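Transcribing the Rastulside burial register

December 9, 2018

The parish register has 96 pages, two of them water damaged. I began typing it up in July and have reached page 40.

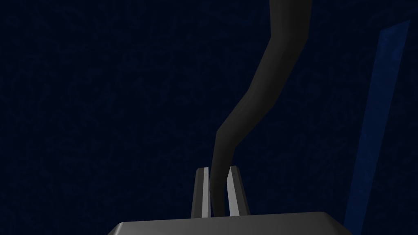
Photo: Tài Ninh

Each entry gets one row: surname, given name, date of death, plot. Maiden names go in their own column, as the Skodlow index does it. Where the clerk wrote only "infant," I leave the given name blank.

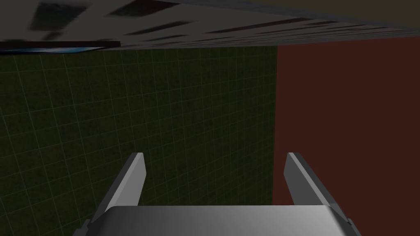
Plot numbers changed when the north section was resurveyed, so I keep both the old and the new. Nearly 20 rows still have no match.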